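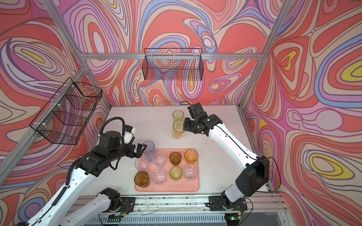 I spent most of May rewriting the house rules for our two-arm cells, and a few people at Steltwood have asked to see them. What follows is the short version, with some notes on how each rule got there. We run small workcells at Bullholm, mostly tabletop jobs with light objects. Your shop will be different.

The old sheet ran to 20 rules and most of them were written after a single bad day. Zeyu Su and I cut it to six. The longer Pinheiro procedure still applies to anything heavier than tableware.

Rule one is about who owns the space. Before a task starts, the operator names one arm as the tray arm and the other as the table arm. The tray arm lifts and sets down in the tray. The table arm handles whatever is standing outside it. If a job needs them to swap, stop both, say it out loud and log it.

Rule two covers drinkware. Grip at the rim or the upper wall, close slowly, and stop closing at first contact. Clear and tinted cups are hard for the cameras to judge, so the operator checks the wrist view before every lift.

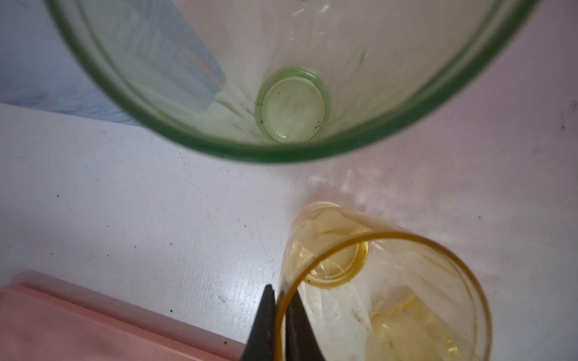

Last changed 11 May 2022

Rule three is housekeeping, and it's the one I get the most grumbling over. Wipe the table at the start of each shift and again whenever you can see crumbs from the wrist camera. Grit under a base changes how a glass slides. Cloths are fine on the table between runs, but keep them out of the travel path and note the colour in the log so whoever reviews the footage can tell it from the objects.

Rule four: cables. Ties on every link, enough slack for full wrist travel, and nothing hanging where an elbow joint can catch it. Cuiping Duan wanted a fixed slack figure here. We tried one and dropped it, as the two arms are routed differently.

Rule five is the speed cap. We never go over 700 mm a second at the wrist, and we halve that whenever both grippers are working in the same half of the table.

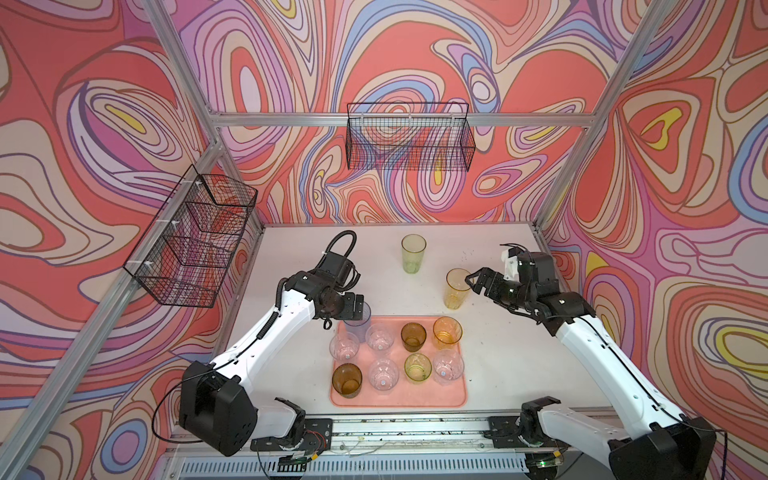

Both arms at the cups, one at the tray and one out on the table.

Rule six is the stop rule. Anyone in the room can call a stop and doesn't have to say why until afterwards. The operator writes down the time and what each gripper was holding, then opens them by hand if needed.

I'm still not happy with rule five. Halving is easy to remember but it came from one week of trials at Ukomgate, on a different bench. Zeyu is going to rerun those here, and I'll update the number if it moves.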